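Sealing a concrete worktop over a plank floor

ultov_62
Slab is 700 mm deep, poured in May, mottled grey. Tromville say a penetrating sealer is enough. Ljungberg want a film coat on top. Which lasts?

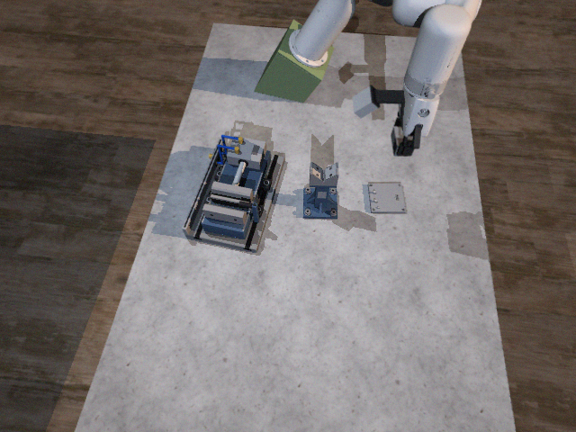
Keith Henare
Penetrating only. Film coats lift at the edges once hot pans go on them, and then you are sanding the lot back.

ultov_62
Noted. Humidity in the room is 62 per cent. Does that change the waiting time between coats?

drybatch
Slightly. Leave it overnight. I disagree with Keith on film coats, though -- mine has done six years with two touch-ups. Lemon juice goes straight through a penetrating sealer.

Keith Henare
It etches the surface. It does not go through. Different fault.

ultov_62
Floor is brown plank and I would like to keep sealer off it. Masking tape or sheet?

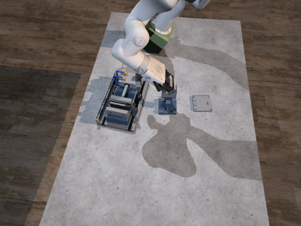
Votine74
Sheet, taped at the skirting. Tape alone lets drips under. Check the tin as well, some of the solvent ones soften floor varnish.

drybatch
Agreed on the sheet. Do a test patch on the underside first and put water on it the next day. If it darkens, another coat.

ultov_62
Will try the penetrating one on an offcut -- film coat on the other half.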